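Setting a Tea Tray for One (the quick way)
Posted February 25, 2025 by Jaqueline Quintero

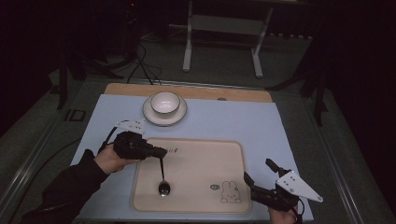

Spoon going down on the tray, cup and saucer still waiting at the back.

OK so people keep asking for the tray post again because the old one lost half its text when the site moved. Rewriting it fast. Same method, fewer opinions. Slightly fewer.

This is for one person, one hot drink, maybe a cookie. Breakfast trays are a different page, and the two-person tray is coming in July if I get to it.

What you need

- a tray with a raised rim
- cup and saucer that belong together, or at least fit
- one spoon
- a napkin, paper or cloth
- small plate if there's food
- milk and sugar, if wanted
- a dish towel

Picking the tray

Rim matters most. Flat boards look nice in catalogs and then the spoon slides off in the hallway. A rectangular one with rounded corners is easiest to wipe out, no gunk in the corners. The one above is plain beige with a little cartoon rabbit printed down in one corner and I like it a lot. Prints are fine! Just decide which way is up before you start. With the rabbit at the lower right, facing the person, you know which side is the front and you can set everything else from that.

If you're buying, put your own cup and saucer on the tray in the store. Bring them in a bag. I felt silly doing it at Bellside but I came home with a tray that worked. The one I ordered online before that was too narrow for a saucer and a plate side by side, so now it holds mail.

Step 1. Clear the table

Everything off the part you're using. Wipe, dry. You want room for the tray plus a spot behind it for the cup and saucer while you work. I keep mine at the far side of the table, straight back from the tray, so my sleeve doesnt catch it.

Step 2. Tray down, front edge toward you

Set it close. You shouldn't be reaching. Wipe it with the towel even if it looks clean, crumbs hide along the rim.

Step 3. Spoon

I do the spoon early, before anything tall goes on. Bowl end away from you, handle toward the person who'll be drinking. Lay it down gently, don't drop it, metal on a hard tray is loud and some trays scratch.

Where it goes:
If the saucer is wide, the spoon will end up on the saucer, behind the cup, handle pointing right.
If the saucer is small, leave the spoon on the tray, to the right of it.
Lefty? Flip it. My friend Sharon Rugemalira is left-handed and has been politely moving spoons her whole life.

Thin shiny handles show every fingerprint. Hold by the neck, or polish with the towel at the end.

Step 4. Napkin

Fold in half, then half again. Left side. Cloth ones give some grip, so if your tray is slippery put the napkin under the plate instead.

Step 5. Cup and saucer

Move them together, one hand flat under the saucer, other hand steadying the cup. EMPTY. Do not pour first. Set them right of center but not up against the rim, you need finger space to lift the saucer back out.

Turn the cup handle to about four o'clock. For a cup with no handle skip this, obviously, and don't fill it so high.

White cup on a beige tray is my favorite for a plain afternoon. A thin dark rim on the cup looks sharp too. No need for a matching set – mine are a mix of Tokgöz and thrift store.

Step 6. Food

Small plate, left of the cup, on or above the napkin. One or two things on it. If it's crumbly, use a plate with a lip.

Step 7. Milk and sugar

Back left corner. Little pitcher, never the carton. Half full is plenty.

Step 8. Lift test

Before pouring, pick the tray up a few inches with both hands at the short sides. Does it tip? Shift the cup toward the middle. Does anything slide? Napkin under it. Put it back down.

Step 9. Pour and go

Pour with the tray on the table. Stop well below the rim of the cup. Carry at waist height, look where you're walking and not at the tea. Looking at the tea makes it worse, no idea why.

Common problems

Spoon rattles the whole way – tuck the end under the edge of the napkin.

Saucer slides – bottom is probably wet. Dry it. Still slides, cut a circle of shelf liner to go under.

Tray looks crowded – take the milk off and carry it seperately.

Tea in the saucer – happens. Keep a spare napkin folded in your pocket.

Printing is wearing off the tray – stop using the rough side of the sponge. Hand wash, soft cloth, and don't leave it soaking overnight. I ruined a flowered Lanar one that way.

Practicing with kids

Good job for kids, just leave out step 9. Empty cup, real spoon, let them set it and carry it to the couch and back. Start with the spoon only, then add the cup. Expect it to be slow.

Comments are open, 14 on the old page got carried over. Question about stackable trays is in there already, scroll down before asking.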